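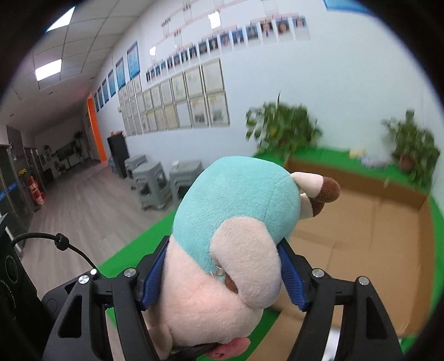
Questions I get about washing and fixing soft toys

Hi, I'm Pilar Sosa. I clean and mend soft toys from my back room under the name Nikik, and these are the things people write to me about most. If yours isn't covered, email me. I answer in the evenings, usually after 8 pm when the kids are down.

Can I just put it in the washing machine?

Often, yes! Check for a label first. If it says surface wash only, believe it, there may be a voice box or cardboard in there. Otherwise zip it into a pillowcase, cold water, gentle cycle, lowest spin you've got. I throw in a couple of towels so it doesn't bang around.

And the dryer?

Please don't. Heat does awful things to fleece and fake fur, it goes crunchy and you can't bring it back. Squeeze it in a towel, then lay it somewhere airy and turn it over when you walk past. A big one can take 2 days, more in February when my house is damp.

The label fell off years ago. Now what?

Same here with half of what I get. Dab a wet white cloth somewhere hidden and look for color coming off. If it stays clean, hand wash in the sink with baby shampoo.

My daughter won't sleep without hers. How long will you keep it?

A plain wash and a small seam is usually back in the mail within a week. Restuffing takes longer. Tell me if it's the bedtime one and I'll move it up the line (I have been that parent at midnight, I know).

How much do you charge?

A wash with a seam closed is $57. A full restuff with new eyes is $164, and that includes postage back to you. The most I ever quote is for jointed bears with mohair, and for those I need photos before I say a number.

What stuffing do you use?

Polyester fill for nearly everything. For older bears I can get wood wool from Teretti, though it's stiff and not very cuddly, so think about who's going to be hugging it.

Can you match the fabric?

Sometimes. I keep a big tub of scraps, and my friend Farah Chin at Flotuvstead lets me dig through her offcuts. Pastels are the hardest because they fade unevenly. I'll send you a photo of the closest thing next to your toy before I cut anything.

Are plastic eyes okay for a baby?

I won't put them on anything going to a child under three. I embroider eyes instead, and they look sweet!

It smells musty from the attic. Help?

Seal it in a bag with baking soda overnight, shake it out well outdoors, then wash. If you can see mold, email me first and don't mail it yet.

Where do I send it?

I'll give you the address once we've agreed on the work. Use a box with some padding and put a note inside with your name, your phone number and the toy's name. Yes, I want the toy's name.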